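Notebook – Mindix cell, tote handling
Sunday, May 15, 2022

Went back over the working rules before any more crate runs. The Zumari sheet dates from February and still assumes a fixed arm behind a fence, so half of it doesn't apply to a humanoid hand at a shelf. Rope barrier stays up whenever the drives are live, people outside it. One operator on the stop button, hands free, no laptop. 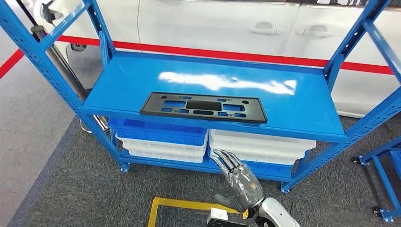
Entry by: Moussa bench, handling group
Ref. 318

Rules as they stand now:

Stack height on the lower level gets written down before the run, with crate colors left to right. Don't restack between attempts without a new line in the log.

Loose parts on the upper deck are either part of the task or they come off. If one stays, say so in the entry.

Check the hand covering for tears at every start. Torn means stop and replace – no tape.

Approach speed stays at setting 2 until the fingers are clear of the rail. 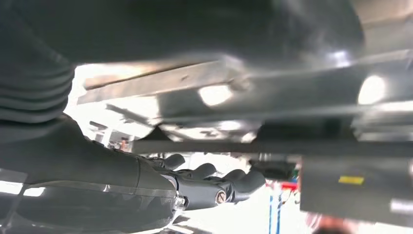

Wrist joint and connector inspection is due every 1,000 cycles under the Prerkska procedure. I'd like it sooner after any contact with the shelf, even a light one, and logged as contact and not as a failed grasp. The two got mixed up in the old log and we can't sort them out now.

Still open: who signs off a restart after a stop. For now, the operator plus one other person.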